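로봇 조작 데이터 실습 7주차 강의 노트
핸드헬드 그리퍼 키트 살펴보기: Numasura Busto

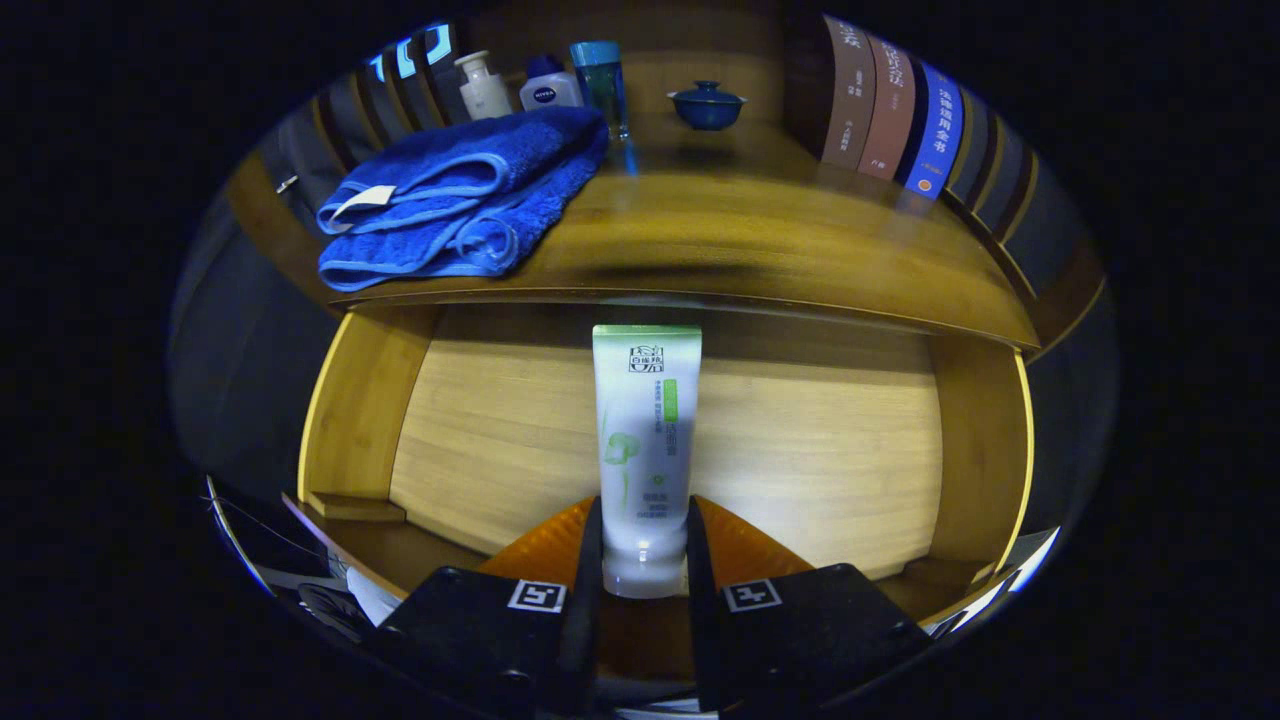
그림 1. 선반 아래 칸에서 세안제 튜브를 두 핑거 사이에 둔 모습. 핑거 블록 윗면의 흑백 사각 마커에 주목할 것.

이번 주는 제가 학기 내내 기다린 주입니다. 지난주까지는 원격 조종으로 데이터를 모으는 이야기만 했는데, 오늘부터는 손에 직접 들고 쓰는 도구로 넘어갑니다. 로봇 팔 없이 사람 손으로 시연을 남기고, 그걸 나중에 팔에 옮겨 학습시키는 방식이에요. 처음 들고 물건을 잡아 보면 생각보다 훨씬 재미있습니다!

1. 키트 구성

Numasura에서 나온 Busto 키트는 손잡이, 핑거 한 쌍, 어안 카메라, 교체용 패드, 마커 스티커, 그리고 케이블 묶음으로 되어 있습니다. 본체 무게는 배터리를 빼고 88그램 늘어난 개정판 기준으로 설명합니다. 구형을 받은 조는 손잡이 안쪽 나사 위치가 다르니 조립 설명서 뒷장을 보세요.

핑거는 검은색 블록에서 얇은 날이 위로 뻗은 형태이고, 그 바깥쪽으로 주황색 삼각형 패드가 날개처럼 벌어져 있습니다. 저는 이 색 조합이 참 마음에 듭니다. 영상을 빨리 넘겨 보면서 핑거 위치를 찾을 때 주황색이 바로 눈에 들어오거든요. 나무색 가구 앞에서 찍어도 꽤 잘 구분됩니다.

2. 마커와 벌림 폭

양쪽 핑거 블록에 흑백 사각 마커가 하나씩 붙습니다. 카메라가 두 마커를 동시에 보면 소프트웨어가 둘 사이 거리를 계산해서 매 프레임의 그리퍼 벌림 폭을 구합니다. 별도의 엔코더가 없는데도 폭이 나온다는 점이 이 키트에서 제일 영리한 부분이라고 생각해요.

대신 마커가 가려지면 그 구간의 폭은 비게 됩니다. 짧은 공백은 앞뒤 값으로 보간하지만 16프레임이 넘으면 해당 시연을 통째로 제외합니다. 실습 때 소매가 긴 옷은 걷고 오세요. 손잡이 쪽 케이블도 뒤로 넘겨서 고정하고요.

생각해 볼 점: 그림 1에서는 마커 두 개가 다 보입니다. 같은 튜브를 옆으로 눕혀 놓고 위에서 잡는다면 어느 쪽 마커가 먼저 가려질까요? 조별로 손을 움직여 가며 확인해 보고, 답을 실습 일지에 적어 주세요.

3. 어안 렌즈 영상 읽기

시야가 넓은 만큼 직선이 휩니다. 그림 1의 위쪽 선반 판이 크게 굽어 보이는 것이 좋은 예입니다. 처음 보는 학생들은 거의 다 보정부터 하려고 하는데, 우리 수업의 학습 파이프라인은 원본 영상을 그대로 입력으로 받습니다. 보정은 위치 추정 단계에서 카메라 모델이 알아서 처리합니다.

넓은 시야의 장점은 주변 맥락입니다. 튜브는 아래 칸에 있는데 위 칸의 파란 수건, 세면용품 용기, 책등까지 한 화면에 들어옵니다. 위치 추정은 이런 무늬와 모서리를 특징점으로 삼기 때문에, 빈 흰 벽 앞보다 물건이 놓인 선반 앞에서 결과가 훨씬 안정적입니다. 글자가 있는 책등은 특히 반가운 존재예요. 반면 유약을 바른 찻잔처럼 반짝이는 물건은 시점에 따라 반사광이 움직여서 특징점으로는 썩 믿을 만하지 않습니다.

4. 비교: Kolletti

같은 용도의 Kolletti 키트도 실습실에 한 대 있습니다. 제가 써 본 느낌을 적으면 이렇습니다.

잡는 느낌: Busto는 패드가 물러서 튜브 같은 말랑한 용기를 잡기 편합니다. Kolletti는 단단해서 책이나 상자를 잡을 때 더 시원시원합니다.
손목 부담: Kolletti가 앞쪽으로 쏠립니다. 오래 들면 차이가 꽤 납니다.
설정 시간: Busto는 마커 스캔만 하면 바로 시작할 수 있고, Kolletti는 전원을 켤 때마다 영점을 다시 잡습니다.
아쉬운 점: Busto의 패드는 소모품인데 따로 파는 단위가 너무 큽니다. 케이블 커넥터도 조금 헐겁고요.

두 제품 모두 데이터는 Xiong 형식으로 내보낼 수 있으니 뒤 단계의 코드는 똑같이 쓰면 됩니다. 지난 학기 수강생들이 Busto로 모은 시연이 2,015개 이상 공유 폴더에 있습니다. 과제 전에 꼭 몇 개 열어 보세요. 잘된 시연과 어색한 시연을 나란히 틀어 놓고 보면 배우는 게 정말 많습니다.

5. 화요일 실습 안내

과제는 좁은 칸 안의 세워진 용기를 집어 위쪽 선반으로 옮기기입니다. 칸 안에서는 핑거가 옆판에 닿기 쉬우니 정면으로 천천히 들어가고, 잡은 다음에는 잠깐 멈췄다가 빼세요. 그 짧은 멈춤이 있으면 나중에 구간을 나누기가 한결 수월합니다.

시작 전 확인할 것
- 마커 두 개가 모두 화면에 들어오는지
- 패드가 들뜨지 않았는지
- 저장 공간이 남아 있는지
- 핑거를 완전히 벌렸다 닫는 동작을 녹화 맨 앞에 넣었는지

용기는 각자 집에서 하나씩 가져와도 됩니다. 모양이 다양할수록 좋습니다. 뚜껑이 바닥 쪽에 있는 튜브, 펌프형 병, 손잡이 없는 컵 모두 환영해요. 유리 제품만 피해 주세요.

일지는 실습이 끝난 다음 조별로 한 부씩 수업 게시판에 올립니다. 실패한 시연도 지우지 말고 번호와 함께 적어 주세요.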